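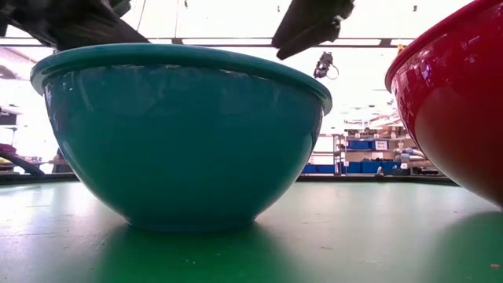

A teal bowl and a red bowl on a green tabletop.

Candaretti Kitchen Word List

README

Candaretti is a list of everyday kitchen words and the short phrases people use with them. It was put together for spelling checkers, recipe search tools and beginner language courses. The current release has 2,380 entries. All of them are in American English.

What is in the release

entries.csv holds the list itself, one entry per line.
phrases.csv holds the sample phrases, matched to entries by number.
changes.txt lists what was added, merged or dropped since the last release.

Both CSV files are UTF-8 with a header row. Commas inside a field are wrapped in double quotes. There are no blank lines at the end of either file. If your import tool reports one, check that the download finished.

Fields in entries.csv

id: a whole number. Numbers are not reused after an entry is dropped.
word: the headword, in lower case unless it is a proper name.
plural: left empty where no plural is in common use (flour, parsley).
group: one of vessel, tool, food, action, measure, other.
variant_of: the id of the main spelling, if this entry is a variant.
note: free text, mostly empty.

Sources

Most of the words come from handwritten recipe cards and community cookbooks lent by families in Valbridge. Reet Kļaviņa typed up the cards. Afia Kyei went through the cookbooks and added the measure group, which was missing from the first release. Another 130 entries came from the Kan word list, used with permission and marked "kan" in the note field.

Family names, addresses and phone numbers on the cards were left out during typing. No full recipe is included. A sample phrase never runs longer than one sentence.

How groups were assigned

Every entry was read by 2 people working apart, Tin-yau Shek and Wing-yan Tsai. Where they disagreed, Pao-chu Lui made the final call. Words that fit more than one group have one row per group. "Whisk" is listed under both tool and action, and so is "grater" under tool with "grate" under action as its own entry. "Cup" is in vessel and in measure.

"Bowl" and "basin" are separate entries. Earlier drafts had "basin" as a variant, but the cookbooks use it for something deeper, and the merge was undone in May.

Known problems

Baking is covered much better than frying or grilling.
Brand names used as common words are handled unevenly.
Some older spellings from the cards are kept as headwords when they should point to a modern form.
The note field mixes comments on usage with comments on source. These will be split into separate fields.

Use and credit

The list may be copied, changed and shared, including in paid products, as long as Candaretti is credited and changes are marked. Please send corrections to the Clullalport office with the entry id and the spelling you suggest. Corrections without an id take longer to deal with.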